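Lerkanholm House
Minutes of the house meeting, November 14, 2022

Held in the kitchen, starting a little after 6 p.m.
Chair: attic room
Minutes: Upendo Nzioka
Present: attic room, front room, back room, garden room, Upendo
Apologies: the small room (night shift, sent notes by text, read out under items 3 and 5)

As before, people are recorded by room.

1. Minutes of the last meeting

Read and agreed, with one change. The August minutes say the garden room offered to defrost the freezer. The garden room says the offer was to help defrost the freezer. Changed to "help." The freezer has still not been defrosted and goes to item 5.

2. Matters arising

The bathroom fan has been looked at by Pliruna. They replaced the switch and left the fan. It is quieter than it was in August but still rattles after a long shower. Upendo to write to them again and ask for the fan itself to be changed.

The spare key is back on its hook. Please put it back the same day if you use it.

The light over the side gate is still out. Front room has a bulb that may fit and will try it this week.

3. Shoes at the entry

This took up most of the meeting.

The shoes-off rule was agreed when the back room moved in and everyone still wants to keep it. The argument is over where the shoes go once they are off. Back room said the rack is fine and the trouble is that people step out of their shoes in front of it and leave them on the floor. Front room said the rack is fine if you come home early, and that whoever comes in last finds no space and has no choice. Attic room said both were true.

The small room's note asked that we stop moving other people's shoes into other rooms. One boot was found in the laundry last month and its partner in the hall closet. Agreed by all. If shoes are in the way, move them to the side of the entry and leave them as a pair.

Heels out or toes out was discussed. Heels out was preferred by everyone except the garden room, who finds it easier to get hold of a shoe by the front. The bars on the lower shelf slope, and boots tend to slide when they go in toe out. Agreed heels out for anything on the lower shelf. The top is up to each person.

Canvas shoes and slides:

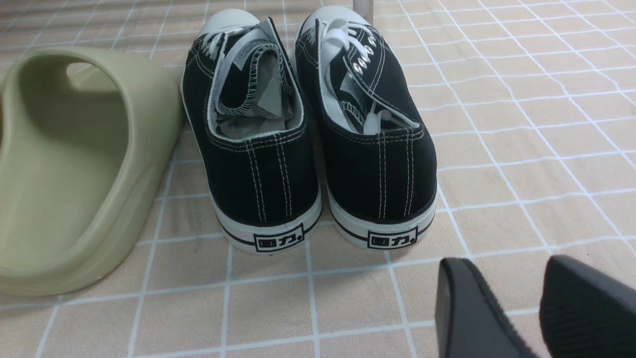

Black canvas low-tops with white laces.

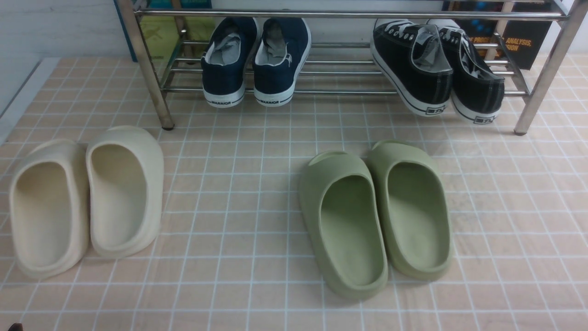

The rack, with a navy pair and a black pair on the lower shelf, heels out. 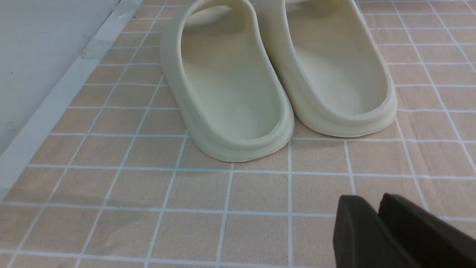 Cream slides.

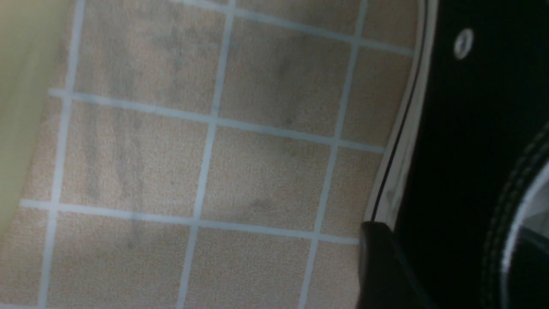
Gray smudges and streaks.

Attic room asked whether slides and slippers need rack space at all. They get used all day and come on and off at the door, and it is a nuisance to bend down for them each time. Front room suggested they stay on the floor, side by side, on the wall side of the entry where nobody walks. Back room was against this at first on the grounds that it starts with slides and ends with everything. After some back and forth it was agreed to allow one pair of slides or slippers each on the floor and to look at it again at the next meeting.

Limit on the rack: two pairs per person, the ones you are wearing that week. Everything else goes in your own room or in the bin under the stairs. Garden room asked if running shoes count. They count. Garden room asked that it be noted that running shoes smell and should perhaps be encouraged to live outside. Noted. No change.

Guests' shoes do not count toward anyone's two pairs. If you are having several people over, clear your own off the rack first.

Wet boots are not to go on the rack. They go on the old tray by the side door. The tray has a crack in one corner, and front room will look for another.

A second rack was raised. Back room had priced a Tistonus one that stacks on top of itself and costs $16 before delivery. Attic room measured the wall with a tape during the meeting and there are 15 inches free between the door trim and the radiator, and the Tistonus is wider than that. Upendo thought it could go under the stairs if the bin were emptied. No decision. Empty the bin first and see what room there is.

4. Cleaning the entry floor

The entry has been left off the cleaning rota since the rota was redone, so it has been swept when someone felt like it. Garden room has done it most often and would like it to be shared.

Agreed to add it to the rota as its own line, separate from the hall. The job is:
Take everything off the floor, including slides.
Sweep along the wall and under the rack.
Wipe down with warm water and a little dish soap, and rinse.
Go over any scuffs by hand with the white sponge from under the sink. Do not use the green side of the kitchen sponge.
Let it dry before the shoes go back.
Wipe the rack legs and the lower bars with a dry cloth.

Front room said dark soles leave marks that do not come up with a mop. Upendo has had some luck with baking soda and a damp cloth and will leave a jar of it under the sink with a label on it. Attic room asked that nobody try bleach. Agreed.

On washing canvas shoes: the machine may be used if the laces are out, the shoes are in a bag, and the cycle is cold. Please run a rinse afterward before anyone puts shirts in. Nothing with rubber soles goes in the dryer. Stuff them with paper and leave them on the boiler shelf, and take them away when they are dry. Back room has a stack of old newspaper that anyone may use for this.

Foam slides and slippers with hard soles can be done in the utility sink. Not in the kitchen sink.

5. Kitchen and freezer

The freezer drawer no longer shuts. The small room's note said the ice at the back has grown over a bag of peas that belongs to no one now living here. Garden room and attic room will defrost it together next weekend. Everyone to eat down or move what they have before then. Warraich on the corner will sell ice by the bag if anyone needs to keep food cold while it is off.

Front room asked for the big pot to go back on the low shelf after use and not on top of the refrigerator, where front room cannot reach it. Agreed.

Dish towels are running short. Back room found several in a bedroom drawer and has returned them. No further discussion.

6. Money

The kitty was short last month. Trash bags, dish soap, and light bulbs came out of it as usual, and so did the new bath mat. Upendo proposed that each person put in $2 more a month until spring. Front room would prefer to pay for things as they come up and split them. Vote taken and the increase carried, front room against. Starts next month.

The bath mat was bought without asking anyone. Garden room bought it and said so. People like it. In future ask in the group chat before buying anything for the house.

7. Any other business

Attic room will be away for a while after the holidays and asks that someone water the fern. Back room will do it.

A package addressed to a previous tenant has been on the hall table since August. Upendo will mark it return to sender and take it to the post office.

Back room wants to paint the inside of the front door. Upendo to ask Pliruna when writing about the fan.

Front room asked whether the doormat could be shaken outside and not over the step, as it blows back in. Agreed.

To do

Upendo: write to Pliruna about the fan and the door. Return the package. Put baking soda under the sink. Add the entry to the rota and pin up the new copy.
Front room: bulb for the side gate. New boot tray.
Garden room and attic room: defrost the freezer.
Back room: empty the bin under the stairs and put anything unclaimed in the hall for a week before it goes to the thrift store. Water the fern.
Everyone: down to two pairs on the rack by the end of the month.

Next meeting after the holidays, in the kitchen, same time. Small room to pick the evening so it does not fall on a shift.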